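Evaluating a placement policy by grid cell
Part 3 of the Nolumeo tabletop notes, maintained by Sorcha Cruickshank

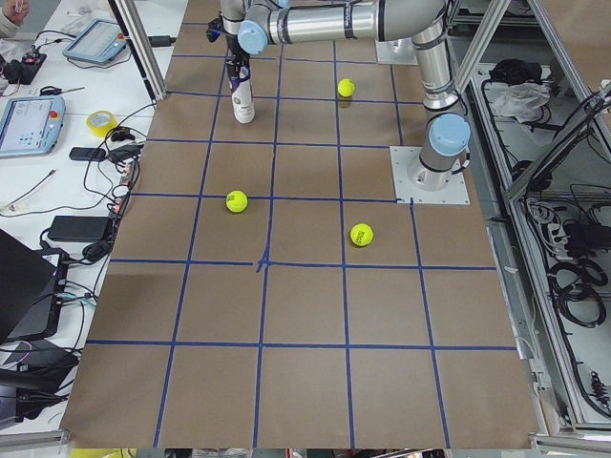

A single success rate hides most of what you need to know about a pick-and-place policy. Two policies can both finish at the same percentage, one failing evenly across the board and the other failing only at the far edge of its reach. The procedure below reports results per cell, so the two cases can be told apart.

It assumes you have a trained policy, a calibrated arm and a work surface that can be taped. Parts 1 and 2 cover calibration and demonstration recording.

Preparing the surface

Cover the board with kraft paper and pull it flat before taping. Glossy coverings produce highlights that move with the room lighting, and our depth estimates suffered for it. Use painter's tape in a colour well separated from the paper and from your objects. Lay the lengthwise strips first, then the crosswise ones. Exact squares are unnecessary. What matters is that each cell centre is measured in the arm's base frame and stored, and that the tape is not moved afterward. If a strip lifts, replace it and measure the neighbouring cells again.

Label cells in the log only. Early on we wrote the labels on the paper, and Orhun Yaman found that the policy's attention maps favoured the ink. Those runs were discarded.

Choosing objects

Use one target object and a set of distractors. The target should have an obvious upright pose, such as a can. Tennis balls work well as distractors: they are cheap, they contrast with the paper and they roll when bumped, so a contact is easy to find in the video. Turn them between trials if they carry a printed logo, or the print becomes a landmark.

Generating the layouts

1. List all cells inside the arm's reach. Exclude any cell crossed by a mounting plate.
2. Draw a start cell and a goal cell for the target, without replacement.
3. Draw distractor cells from the remainder.
4. Fix the random seed and save the full list before the first trial. Do not redraw a layout because it looks difficult.

Our list holds 1266 layouts. A smaller list is fine for a first pass, provided every goal cell appears at least 7 times.

Running a trial

Set the objects out according to the layout, clear your hands from the board and start the policy. Stop it at 60 seconds if it has not released the target. Keep the pendant within reach of the operator throughout, and use the emergency stop for any contact with the board. A stopped trial counts as a failure.

Score three outcomes separately: grasp, transport and release. Release passes only if the target is upright and its base lies wholly inside the goal cell. A base touching tape is a fail. Callum Rennie argued for a partial mark here, but two scorers could not agree on it often enough to be useful.

Reading the results

Plot the release rate per goal cell, then plot the same data by start cell. A gradient away from the base in both plots usually indicates calibration error. A gradient in the goal plot alone suggests that the demonstrations undersampled those cells. Isolated bad cells should be checked against the layout list for neighbouring distractors.

In our January runs the Lamont policy, trained on 2000 demonstrations, showed the second pattern. Soon-im Ko recorded additional demonstrations for the far row only, and the gradient flattened without any change to the model. The per-cell tables are in the appendix to Part 4.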